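Cell 2 button picking: the dropped switch fault
Plumport workshop gallery, posted December 8, 2022
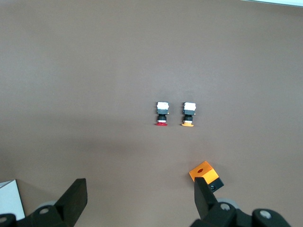 Red and amber push-button switches on the bench, caps towards the gripper. Both finger pads are in view, with the orange block near the right one.

Background

Cell 2 picks panel switches and puts them into a fixture for wiring. From February onwards it dropped parts in transit, at first once in a shift and later often enough to stop the job. The drops were logged as "part lost" and cleared by the operator. On one of those clears the arm restarted while Aidan Kavanagh still had a hand near the fixture. He was not hurt. The stop was recorded as a near miss and the cell was locked off the same afternoon.

The notes on this page were put together by Ita Brennan from the fault log, the near-miss form and the strip-down sheet. They are meant for anyone running a Dralleso gripper controller with the Hegarty pick routine. Other sites on the Alladach contract use the same pairing and should read the restart section first.

The part

The switches are an awkward shape for a two-finger grip. The contact block is a box, the collar is round and ribbed, and the cap is wider than the collar. Laid on its side, a switch does not rest level. The taught grip point is the contact block, pads flat against the long faces. A grip on the collar will lift the part, but the part can then swing about the pads as soon as the arm turns.

Colour has no bearing on the fault. Red and amber parts were dropped in the same proportion once the log was sorted by part number.

Spacing

Parts set side by side leave limited room for a finger to come down between them. The routine checks the clearance at the grip height only. It does not check the path down to it. A pad that touches the neighbouring switch on the way in can push it out of line, and the next pick then starts from a stale position. We found this in the log as pairs of faults: a good pick followed by a poor one, always in that order.

Pads

Both pads were taken off and measured. The left was square to its mount. The right had moved on its screw and was leaning in at the tip, so that the pads met the part at the top edge before the faces closed. The contact area was a narrow line. Holding force on the display was normal throughout, as the controller reads motor current and has no means of knowing where the part is being touched.

The screw had no thread lock on it. The build sheet calls for it. The sheet had been signed.

What the log showed

We went through 300 cycles from the last full shift. Of these, 15 ended in "part lost". In 12 of the 15 the part was dropped during wrist rotation, and the remaining three on the approach to the fixture. No part was dropped on the straight lift. That pattern fits a part turning between badly seated pads and does not fit low grip force, which had been the working theory until then. Force had been raised twice on the strength of it. Both changes have been reversed.

Restart after a lost part

This is the safety matter, and it is separate from the pad.

When the gripper closed past the expected width, the routine raised a fault and held the arm. Clearing the fault on the panel was treated as permission to carry on. It should have returned the cell to a stopped state and waited for a separate start command. The gate was open at the time and the gate circuit was healthy, but the cell had been left in setting mode with the reduced speed limit applied, and in that mode the open gate does not stop motion. The enabling switch should have done so. It had been bypassed in software during commissioning and the bypass was still in place.

Three things therefore lined up: setting mode left on, the enabling switch bypassed, and a fault clear that also acted as a start. Any one of them put right would have kept the arm still.

Corrections made

Pads replaced as a pair and squared against a gauge block. Thread lock applied, screws paint-marked.

Bypass removed. The safety program has been given a new checksum, which is written on the card inside the cabinet door.

Fault clear and cycle start are now separate commands. Start is not accepted within reach of an open gate unless the enabling switch is held in its middle position.

Clearance check extended to the whole of the downward path. If a neighbouring part is too close, the routine skips to another and comes back.

After a skipped or failed pick, all part positions are taken again before the arm moves.

Test results

The cell was run for 200 cycles with mixed red and amber parts, guards closed. No part was lost. The fault clear was then tested in each mode with the gate open and the gate shut, and the arm stayed where it was every time until a start was given. Aidan Kavanagh carried out the gate tests and Ita Brennan witnessed them.

This does not prove the pad fault has gone for good. The screw took months to work loose the first time – the marks are to be checked at every shift change until the next service.

Still open

The controller accepts a low part width as "part lost" but has no warning for a part that has turned in the grip. A width trend during rotation might catch it. Hegarty have been asked whether the routine can read width while the wrist is moving.

The other commissioning bypasses on cells 1 and 3 have not been reviewed. Both cells are to be run in automatic mode only, gates locked, and setting work on them needs a permit.

Copies of the near-miss form and the strip-down sheet are in the Plumport safety folder under cell 2.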